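Visit report: Rermont handling laboratory, working practice for two-arm sorting cells

Prepared by Tamsin Tipoki for the Britley equipment safety group

Purpose of the visit

Britley intends to install a two-arm cell for light sorting work, and our existing written practice covers single arms behind fixed guarding only. Rermont agreed to show us how they write and apply their own bench rules. Kalkidan Jemal and I attended on 9/3/26. Our host was Bergþóra Nørgaard, who maintains the rules for the site, and Ashton Tamihana took us through the cells. We were given a copy of the bench rules, revision 5, to take away.

The report covers what we were told and what we saw. It does not assess whether the Rermont arrangements meet any particular published standard. That work has been passed to Rochelle Whitelaw.

Arrival and site rules

Visitors sign in, leave bags in lockers and remove lanyards before entering the laboratory. Lanyards are treated as an entanglement hazard, and badges are clipped to the chest. Long sleeves are rolled or taped. Hearing protection is offered but was not required in the area we visited.

The induction takes five minutes. It covers the stop buttons, the floor line, and the meaning of the three lamp colours on each cell. Kalkidan asked whether regular visitors may skip it. They may not, and the same applies to staff returning after a long absence.

How the rules are organised

The bench rules are split into two parts. The first deals with people and applies to every cell: who may start motion, who may reach over a bench, and how a stop is cleared. The second deals with the task and is rewritten for each one. Rermont keeps the two apart so that a change to a task does not reopen the safety text. We have the two mixed together in our own document and have had trouble with version control as a result.

Each task sheet lists the objects allowed on the bench, the container, the permitted speed and the conditions under which a run is abandoned. Objects not on the sheet are to be removed before motion is enabled. The sheet is held in a wall pocket outside the floor line and is also shown on the operator's screen.

Cell visit

Ashton took us to the cells in the order in which a new operator would be trained on them. The first, a single arm moving cartons, added little to what we already do. The second was used for checking force limits with a Siriwardena pressure gauge. Gripper fingers are tested before each shift, closed position first, and the reading is written down even when it is within limits.

The third cell was the one of most interest to us. Two arms face each other over a shared bench and sort plastic cutlery into an orange crate, with foam cubes and a toy duck on the bench as well. The compartments of the crate are identified by small handwritten labels. Ashton explained that the extra objects are named on the task sheet as distractors, and that the arms are to leave them where they lie unless the sheet says otherwise.

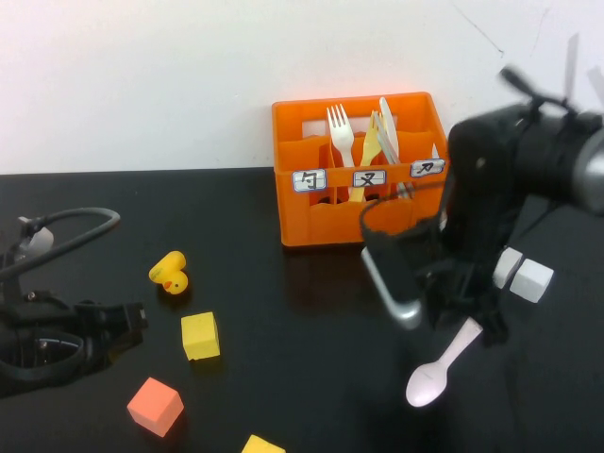

Rules specific to two-arm benches

The following are taken from the second part of the document, shortened by me.

1. One operator has control of both arms. Splitting control between two people is not permitted, including during training.

2. The shared zone is defined in writing. Only one gripper may be inside it at a time, unless the task sheet lists a handover.

3. The container is placed first and its position checked against the sheet. If it moves during a run, the run is stopped and the container is reset by hand with motion disabled.

4. Labels must be legible to the operator from the control position. A label that has come away or shifted so that it no longer identifies its compartment is replaced before the next run.

5. Cables are checked through the full reach of each arm at low speed. The check is repeated after any change to a gripper.

6. A dropped item is left alone until both arms are parked. Reaching in to retrieve it is recorded as an incident even when there is no contact.

7. Reflective bench surfaces are allowed, but the lighting must be set with the bench laid out for the task and must not be altered between runs.

I asked about item 5. Cables on two-arm benches have less free space than on single arms, and a loop that is clear of one gripper may be within reach of the other. Rermont does not set a figure for slack. The operator moves each arm to the limits of its working area and looks for snagging or tension, first with the other arm parked and then with it placed in the shared zone.

Item 6 drew the most discussion. Kalkidan's view was that recording every reach as an incident would produce a large number of trivial entries. Bergþóra accepted this and said that the entries are short, and that the review in December used them to move the park positions on one cell. Operators had been reaching in there more often than elsewhere.

Record keeping

Run records are kept in Clolasero, which Rermont uses for maintenance as well. Each record carries the task sheet revision, the operator, the gripper check and any stops. Free text is limited to one line. Stops are coded by cause, and the code for "unknown" requires a second signature. We were shown a completed record but were not given a copy.

Points we would not copy

The floor line is painted, and in two places it has worn to the point where it is hard to follow. We would use inlaid tape. The wall pockets also allow an old sheet to sit behind a current one. We found this at the first cell and reported it to Ashton, who removed the old sheet.

Actions

Tamsin Tipoki: separate the people rules and task rules in the Britley draft and circulate both parts.

Kalkidan Jemal: write a cable check for two-arm benches, based on item 5, and try it on the training cell.

Rochelle Whitelaw: compare the shared zone rule with the standards we already work to and advise on wording.

Open question for Rermont: whether item 1 still applies when one arm is parked and isolated. Bergþóra will reply in writing.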